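Cable and Cord Packing: Gallery
Hodier Equipment Library, Erkmont Branch

Introduction

The Hodier Equipment Library lends audio, lighting and office equipment to schools, clubs and small organizations in the Erkmont area. Nearly every item that leaves the building needs at least one cord to go with it, and the condition of those cords has a direct effect on whether a borrower's event begins on time. The packing room at Erkmont is responsible for sorting, coiling, boxing and shelving them.

This page records the work of the packing room during the changeover from open bins to individual cardboard boxes. The project began in March and covers the full stock of the Erkmont branch, which stood at 3,593 cables and cords at the last inventory. At the time of writing, 2,952 have been boxed and returned to the shelves. The remainder consists mainly of long extension cords and older audio leads, for which a larger box has been ordered from Promura.

The gallery is intended for member organizations, and for other lending libraries that have asked how the room is arranged.

The boxes

The branch uses a plain tan corrugated box with an attached lid. The lid folds fully back and lies flat while the box is being filled, and a tuck flap closes it without tape. Boxes that have been taped shut are difficult to open neatly, and the earlier practice of taping was ended for that reason. Members are asked not to add tape when returning equipment.

Boxes are supplied flat in bundles of 20 and are folded as needed. Folded boxes are kept on the lower shelf beside the packing table, with flat stock stored upright behind the door.

Coiling and sorting

Cords arrive from the returns desk in mixed condition. Some have been coiled with care by the borrower, and others come back in a heap. Both kinds are placed in open boxes on the table and dealt with one box at a time. Power cords are looped loosely, with the plug left at the outside of the coil where it can be found without undoing the rest. Tight winding around the hand or elbow is discouraged, as it puts a twist in the cord that is hard to remove later.
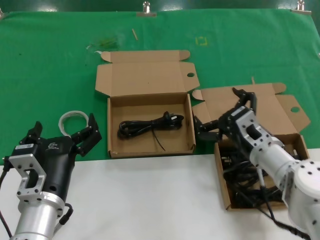 Tangles are opened by hand, starting from a plug end and working back toward the middle. Pulling on a loop tends to tighten the knot and can strain the point where the cord enters the plug. When two or more cords are found in one box, they are separated before any of them is coiled, so that each can be checked along its whole length.

A cord with cracked insulation, a bent pin or a loose plug is set aside in the repair tray. It is not returned to stock until it has been inspected. Cords that cannot be repaired are cut in two before recycling to prevent their being used again by mistake.

Labels

Each finished box carries one label on the short end, facing outward on the shelf. The label gives the type of cord, its length and the shelf number. Handwriting is acceptable if it is in capital letters. Printed labels were tried for the first part of the project but proved slow to correct when a box was reassigned.

A second label, attached to the cord itself near the plug, repeats the shelf number. This allows a cord that has been separated from its box at an event to be matched with it again at the returns desk.

Shelving

The main shelving unit was built by Ramasamy Joinery of Erkmont and was planned to hold 2,000 standard boxes. Additional shelves were fitted along the north wall when it became clear that the full stock would not fit. Power cords occupy the lower shelves, audio and signal cables the middle shelves, and adapters and short leads the upper ones.

Boxes are placed one deep. Double rows save space, but the rear boxes were often overlooked and reported as missing. Any box found behind another should be brought to the attention of the desk.

Borrowing and returns

Cords are issued in their boxes and should come back in them. Members are asked to observe the following:

Keep the box dry and away from the stage or work area during use.
Return each cord to the box bearing the same shelf number.
Coil loosely and close the lid with the tuck flap only.
Report any damage at the desk, even if the cord still works.

Replacement boxes are available at no charge. A member who has lost a box may return the cord without one, provided that the label on the cord is intact.

Visiting the packing room

The packing room is open to member organizations on Saturday between 10 a.m. and noon. Visitors should sign in at the front desk and may handle the sample boxes on the side counter. Cords on the packing table are in the process of being checked and should be left in place.

Copies of the label sheet and the shelf plan may be requested at the desk. Member organizations may reproduce this page in their own newsletters with credit to the Hodier Equipment Library, Erkmont Branch.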